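Sorting darks with the Skela arm: my laundry tips

I've had the Skela folding-and-sorting kit from Vevora on a 30-day trial since June, and I'm getting fond of it! Most of my tips are about what you do before you press start.

Keep the darks together. Black on black is hard for it to tell apart (hard for me too, at 7 in the morning), so I pile them loosely in a white basket and leave some bare shelf in front so the fingers have room to open. 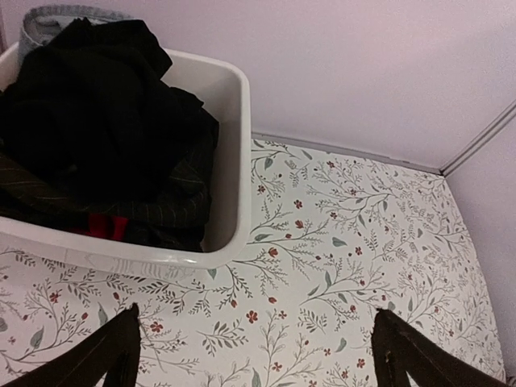 Shelf liner

Mine is a flowery one, little red blossoms and gray-green stems, and I worried the pattern would confuse it. No trouble so far. Just smooth it flat and tape the corners.

How full is too full?

The booklet says 40 items a load. I stop at roughly half that, or sleeves get dragged out together.

Would I buy it? For towels and shirts, yes. Suit pants I still hang up myself.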